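Kalliopi Trajkovski and Ghassan Sabbagh
March
19 shares | 2 comments

4.2 The counter as a shelf with a plug

Residents of the Salameh building told us they kept a microwave for heating food. Their kitchens suggested a second career for it. The oven holds its ground, and everything without a cupboard gathers at its side – oil, bowls, the bottle opener that was lost in our first interview and found in our second. We call this belt of objects the lee.
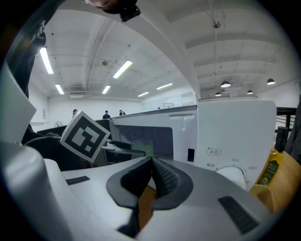

Items in the lee were seldom put away between meals, and residents defended them with some heat. One told us her oil "lives there," in the tone usually kept for elderly relatives. Dials drew less loyalty. Most people used one power setting for everything and regarded defrost as a rumor.

Figure 3. A microwave and its lee: oil bottle and bowl-like wooden container beside the control side of the oven.

Tidying advice of the clear-counter school treats the lee as a failure of will. We see it as storage, badly advertised.

Related
Stundura: drawers that hold other drawers
Where the lids go: notes from Kelus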